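Keeping a small kitchen in order, quick notes

Wrote these down in September when I redid mine. No particular order.

Onions and potatoes - separate. Always. Onions want air, potatoes want dark, and neither wants to be near the stove.

Spices: alphabetical is a waste of time. Put the ones you use every week in front, the rest behind. Write the month you opened it on the lid with a grease pencil. Wipes right off later.

Dish towels. Wash hot, skip the fabric softener, it stops them soaking up water. Mine were useless for years becuase of this.

Lids go on edge in a dish rack inside the cabinet. Hadiza Ekwueme's trick, not mine. She has roughly 85 lids, I swear.

Sticky cabinet doors - warm water, drop of dish soap, soft cloth. Dry right after. Old grease by the handles takes two rounds.

Cutting board smells like garlic? Half a lemon and coarse salt. Rub, wait 3 minutes, rinse, stand it up to dry.
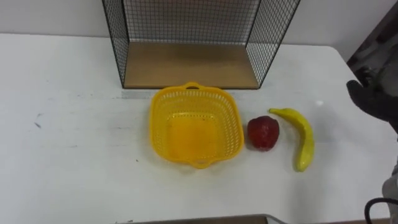 Bread keeps better out of the fridge, cut side down. Bananas on their own, away from everything. For the stuff that just needs a spot on the counter, get an open cube shelf in black wire mesh with a wood base. Air gets through the sides and small things can't tip out the way they do on wide bars. Take everything off once a week and wipe teh base with a damp cloth, dry it after.

Scuffs on a white top: baking soda paste, light pressure. Test a corner first.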